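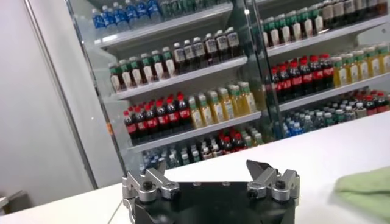 Figure 6.1 Gripper with its fingers open above a white counter.

Chapter 6
Who Pays for the Town Paper?

I got my first reporting job at the Drovby Ledger, a weekly with 4 people on staff and a coffee maker older than me. I figured the money came from readers. Then I saw the books! In December, our fattest month, 78 notices ran in the back pages, and nearly all of them were bought by the town or by Hervieu County: zoning hearings, tax sales, bids for road salt.

Those are called public notices, and this chapter is about them (I know, I know, but stick with me). The law in many places says a government has to announce certain things in a newspaper before it acts. The paper charges for the space. So the same council I was writing tough stories about on Tuesday night was also one of our biggest customers.
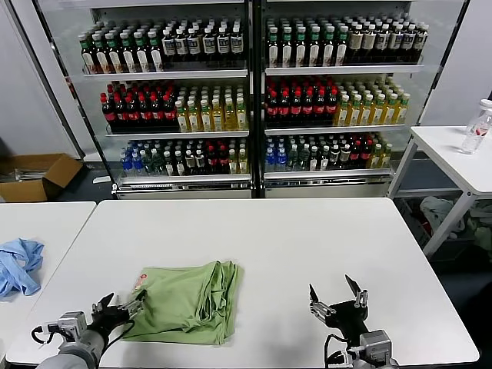 You can probably guess where the trouble starts. When I wrote about a sewer contract that went way over budget, the council voted to move its notices to a rival sheet across the river in Drinora. No one called it a punishment. The motion talked about "wider reach," and the rival had 259 paid readers.

Was that a free press problem, or just a customer shopping around? I've argued both sides with myself for years, and I'll ask you to do the same before you get to the court rulings in Section 6.2. First, though, we need to look at how notice laws are written, who picks the paper, and what happens in a place like Teto, where there's no paper left to pick. 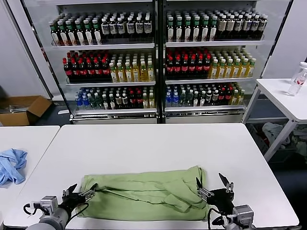
Figure 6.2 Light green garment on a white table, with a robotic arm on each side.

6.1 What Counts as a Public Notice

Start with the plainest kind, the meeting notice. It gives a date, a room, and a list of what the council plans to vote on.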